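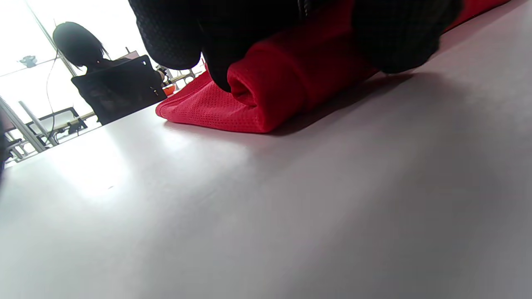
Is the Enico glove kit suitable for teaching a robot to fold clothes?

The kit is suitable for recording folding work, but in our view it should not be used to drive a robot directly until the tracking fault described in this review has been corrected.

Enico Glove Kit, version 2
Price as supplied: £1099
Reviewed for the equipment pages, Jun 29, 2025

Purpose of the review

The Enico kit turns the wearer's hand movements into data that a robot can follow or learn from. It consists of a pair of gloves with a mount on the back of each for a hand-held VR controller, forearm straps to hold the cables, and a licence for the Linora recording software. The controllers are bought separately. Our workshop obtained the kit to replace an older system of hand levers, which operators found tiring and which gave poor results with soft materials.

It was used in two ways. In the first, an operator folded garments by hand and Linora stored the movement for later training. In the second, the same movement was passed live to a Roman two-arm robot at a separate table behind a barrier. The fault came to light in the second use, although we now believe that it had been present in the first.

Fit and handling

The gloves are comfortable and thin enough for fine work. An operator can pinch a single layer of mesh, turn a collar and tuck the end of a roll without removing them. Grip is good on sports fabrics and rather less good on shiny linings.

The mounts are less satisfactory. Each is held by a clip and a short strap, and both depend on the glove itself staying still on the hand. On smaller hands it does not. When the wearer presses down hard, as one does to flatten a fold, the back of the glove moves slightly towards the wrist and carries the controller with it. The software has no means of telling this from a real movement of the hand.

Cables are routed along the forearm. They stayed clear of the cloth in most of our work, but long sleeves have to be rolled up before the straps are fitted, and the instructions should say so. Operators also asked for a quicker way of taking the kit off. At present each strap has to be undone with the opposite hand, which is itself wearing a glove and carrying a controller. 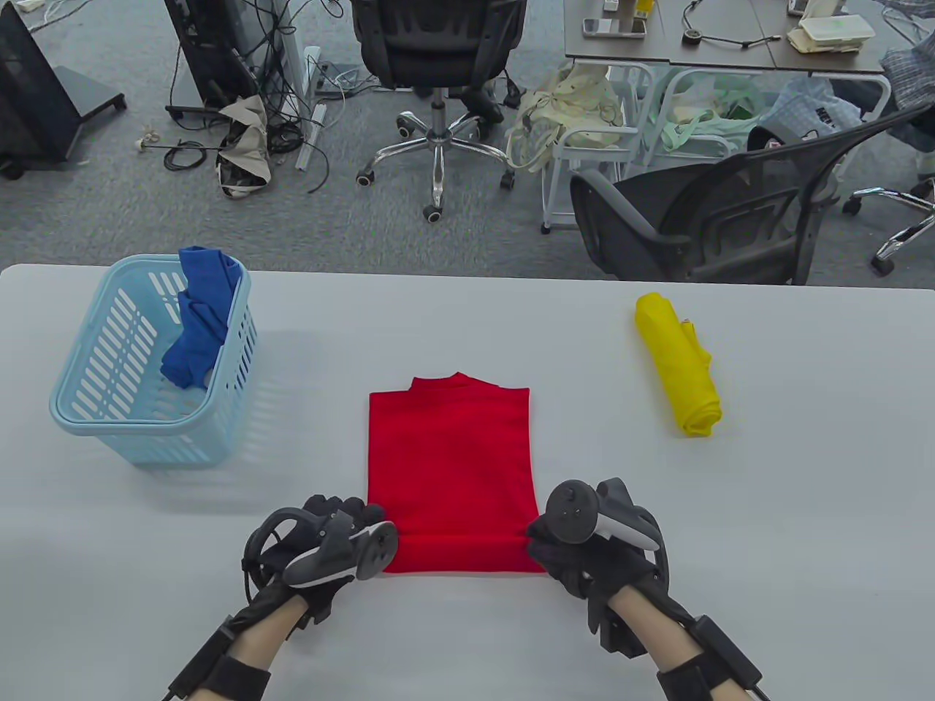 Folding a red garment with a controller mounted on the back of each glove.

The fault

During a live session the Roman robot was following the operator through the last stage of a fold. The operator lowered both hands to the table. The robot's right arm followed correctly. Its left arm stopped for a moment, then dropped sharply, struck the tabletop and went on pushing until the force limit cut the power. The gripper was bent and the table surface was marked. The barrier was closed and no one was hurt.

The Linora log showed that tracking of the left controller had been lost shortly before the arm stopped. This can happen with any system of the kind, for instance when one hand passes beneath the other. What matters is how the loss is handled. Linora held the last known position, as it should, but when tracking returned it sent the new position straight to the robot with no limit on speed. The distance between the two had been made larger by a mount that had slipped along the glove.

Two separate weaknesses therefore met. The mount allowed the controller to move, and the software allowed a sudden correction to reach the arm. Either one alone might have passed without damage.

We repeated the test with the robot raised well above the table and its speed reduced. By covering the left controller with a cloth and then taking the cloth away, we were able to produce the same jump on several occasions. It occurred with both hands, and with the recording rate set to 60 samples per second as well as at the lower setting.

Effect on stored recordings

The session library held 1000 recordings made before the incident. A check was run on all of them for sudden changes of position, and a number were withdrawn. The jumps are short and are easily missed when a recording is played back at normal speed. Linora marks a recording as complete even where tracking has been lost part of the way through — a serious omission, in our opinion, as a robot trained on such material may learn the jump along with the fold.

Slow slipping of the mount is harder to find. It leaves no sudden change, only a growing difference between where the hand was and where the record places it. We have found no reliable way to correct this afterwards.

Response from the maker

Flinalura, which makes the kit and publishes the software, was informed and replied promptly. It accepted the account of the software fault and has stated that a speed limit after loss of tracking will be included in an update planned for August. It did not accept that the mount is at fault and recommended a smaller glove size. A smaller pair was supplied free of charge. It reduced the slipping but did not stop it.

Measures in use at present

Live control of the robot has been suspended. Recording continues under the following rules.

The strap on each mount is tightened and its position marked on the glove before work starts.
The operator touches both hands to a fixed point on the table at the start and end of each recording. If the two readings differ, the recording is discarded.
Any loss of tracking ends the recording.
The emergency stop is placed within reach of a second person whenever the robot is powered, whether or not the gloves are connected.

Assessment

As a recording tool the Enico kit is a clear improvement on hand levers. Operators learned it quickly and the folds they made were natural. The gloves are well made and have stood up to daily wear.

As a means of live control it cannot be recommended in its present form. Buyers who intend to use it in that way should wait for the update and test it with the arm clear of any surface. They should also try the gloves on every operator before ordering — the sizes run large.

Recording only: recommended, with the checks listed.
Live control: not recommended.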